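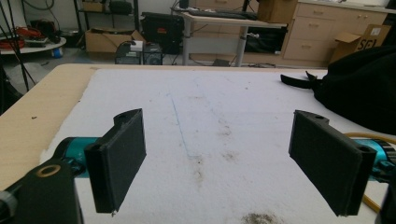 OK, minutes for the July meeting of the Corness Street Block Party group, typed up by me again because I was the one with a working pen. We started at 7 and the first thing on the list was the street map, the one showing where the food, the kids' corner and the band go. Last year's was drawn on notebook paper and you couldn't read it from two feet away! I want this one done on a big white sheet like the one spread over the table, and I don't care if one side is torn as long as there's room for all the driveways. Everyone said yes. I'm drawing it, and I'll bring it next time.

Money. We have $800 in the account, which is better than I expected (the bake sale did well, mostly the lemon bars). The permit is $100 and has to be paid before the end of the month. Approved, no arguments.

Band. We went back and forth on this for a long time. Plilanora want to play again and they were great last year, but they were also LOUD, and the folks at the low end of the street had babies to put to bed. We voted to ask them for an early set, done by 8. If they can't do that, we'll use somebody's speakers and a playlist. I volunteered to write to them and have already regretted it a little.

Food. Tamuno Bakery will give us a deal on rolls if we order 100. I think that's too many, two other people think it's too few, so we're ordering 100. Main dishes are potluck like always. Please, please put a label on anything with nuts in it. Sign-up list is on the library board.

Chairs and tables. Stivunex Rentals still hasn't called back. If we don't hear from them before the next meeting we'll ask the church, and everybody brings a lawn chair from home anyway.

Parking. Long talk, no decision. Some people want all cars off the street by noon and some work late shifts and can't move theirs. Moved to next time.

Other stuff: someone left a blue casserole dish at my house after the bake sale, come get it. Also we still need a person for face painting, no talent required, I've seen the old photos.

We wrapped up at 8:40. Next meeting is in August, same room, same time. Bring your own coffee, the machine is broken.

Last updated: July

Contact us | Copyright Corness Street Block Party | Back to top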